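Atelier : comparer des doigts de pince pour le linge de table et les couverts

Publié le 29 juillet 2022

Plier une serviette et y poser un couteau sert bien de banc d'essai pour une pince à deux doigts. Le matériel coûte peu, tout le monde a une nappe et un tiroir à couverts, et les défauts se montrent vite. Nous avons comparé deux jeux de doigts sur nos bras, les Gridel et les Inura, avec le contrôleur Bornine réglé de la même façon pour les deux.

Avant de commencer, essuyez la table et les doigts avec un chiffon microfibre à peine humide. Repassez le tissu à fer doux, sans amidon. Un tissu amidonné se laisse prendre trop facilement et fausse la comparaison.

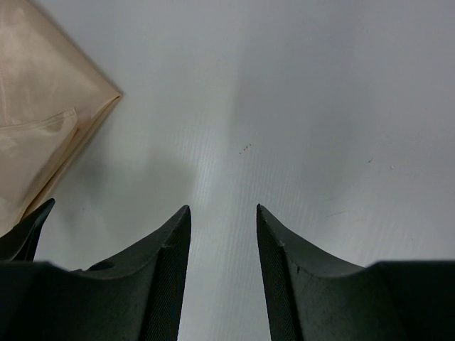

Faut-il nettoyer la face striée des doigts à l'alcool ?
Une brosse à dents sèche suffit dans la plupart des cas. Gardez l'alcool pour les traces de gras, sur un coton-tige, et laissez sécher avant de reprendre.

Pour le tissu, travaillez par les coins. Descendez les doigts ouverts jusqu'au contact, remontez de 2 mm, puis fermez lentement. Si le coin s'échappe, baissez d'abord la vitesse de fermeture et ne touchez à la force qu'ensuite. Les Gridel attrapent mieux les ourlets épais — les Inura sont plus à l'aise sur une seule épaisseur.

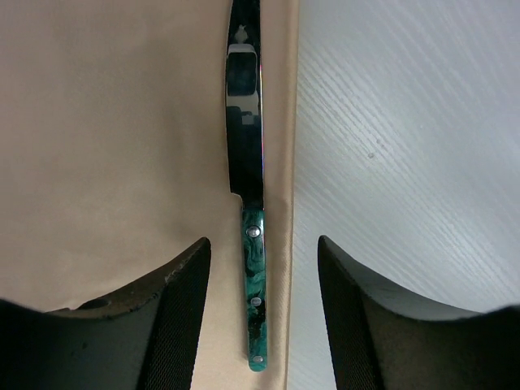
Les couverts demandent un autre réglage que le linge. Il faut fermer plus bas et plus fort, et viser le manche. Sur un couteau à manche marbré vert comme celui-ci, les trois rivets donnent des repères commodes pour noter la hauteur de prise d'un essai à l'autre. La lame polie renvoie la lumière vers la caméra du poignet ; tournez la lampe vers le mur si le contrôleur perd le contour. Utilisez un couteau de table ordinaire, jamais une lame affûtée.

Avec deux bras, les choses se compliquent un peu. Le tissu doit rester légèrement détendu entre les pinces, sans quoi l'un des deux coins finit par glisser.
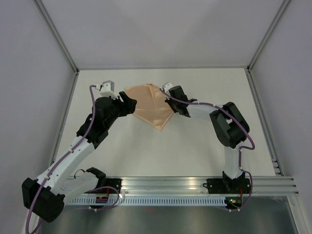
Réglez donc l'écartement à la main avant de lancer le programme, puis enregistrez-le. Vérifiez aussi le passage des câbles, bras tendus et bras repliés. Un câble trop court tire sur le poignet et décale la prise. Nous avons repris tous nos colliers en mai et les écarts entre essais ont nettement diminué.

Sur 611 prises de coin, les Inura en ont réussi 93 de plus que les Gridel, à nombre d'essais comparable. Pour les couverts, aucune différence qui vaille la peine d'être notée. Les patins Cheetham, collés sur les Gridel, n'ont rien changé au linge et se sont décollés deux fois.

Quand deux tissus se chevauchent, approchez par le coin de celui du dessus et gardez les doigts presque à plat au-dessus de la table.

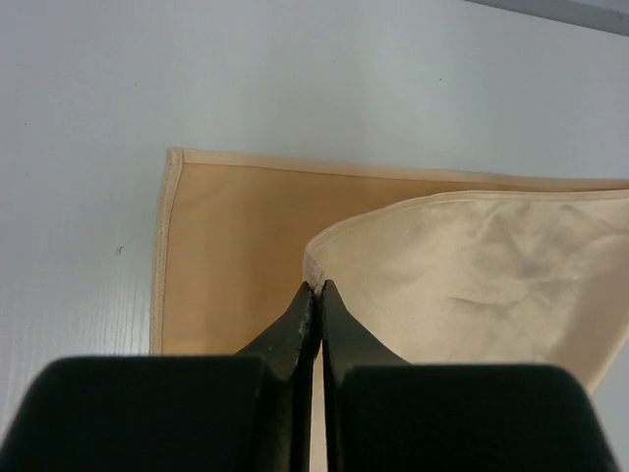
Tissu crème sur tissu brun clair, pointes des doigts au coin du tissu crème.

Rangez les doigts démontés par paire, dans un sachet étiqueté, faces striées l'une contre l'autre avec une feuille de papier entre les deux. Contrôlez les vis après 2000 cycles.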